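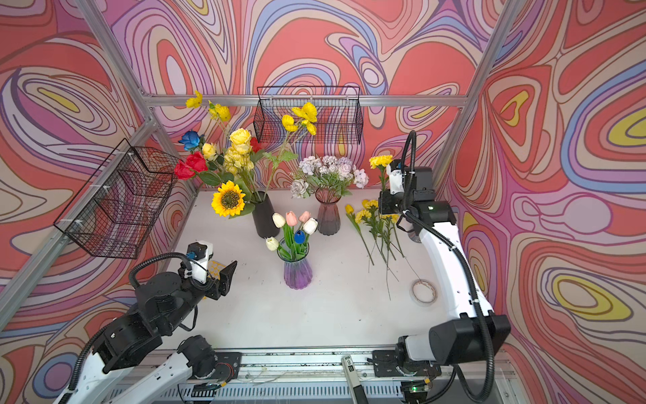

Enclosing a two-arm bench cell with patterned walls

The Stutero bench cell is a flat white tabletop, a metal rail along the front edge, and two arms mounted on the rail. This page covers adding three walls, hanging storage and setting up a first flower-handling job.

You need aluminum extrusion, corner brackets, printed panels, wire-mesh baskets and white zip ties.

1. Frame

Cut the rear crossbar to 1,238 mm. Check it against the table before cutting the side bars. Assemble loosely, square the back corners, then tighten. Our first rear panel was cut at 1,226 mm and left a gap at one end.

2. Arm bases

Fix the mounting plates to the front rail before fitting the walls. Run each arm slowly through its full reach with the frame in place. Set the software limits so that no joint passes within 190 mm of a wall.

3. Panels

Attach the back panel first, then the sides. We used the Madham contour print, a wavy pattern in coral, lavender, blue, cream and mustard. Matte stock is preferable. Glossy stock put hot spots in the wrist camera view on our bench.

4. Baskets

Hang one mesh basket on the left wall and one on the back wall. Zip-tie the left one to the extrusion. Trim the tails flush. Repeat the reach test.

5. First job

Stand the filled vases near the back of the table and lay the loose stems flat to the right of them, heads toward the back. The right arm picks; carnations are a good first flower. Grip the green stem below the bloom and lift clear of the vases before any sideways move. Start at 300 g of grip force and reduce it if stems crease. Keep a roll of clear tape within reach for bundling.

Last updated: March

Comments

Does the Khumalo rail kit fit this table?
Yes, with the longer bolts.

Mesh basket sagged after a week. Two more ties fixed it.

We built one at Clinbridge with plain gray walls. Step 2 limits worked unchanged.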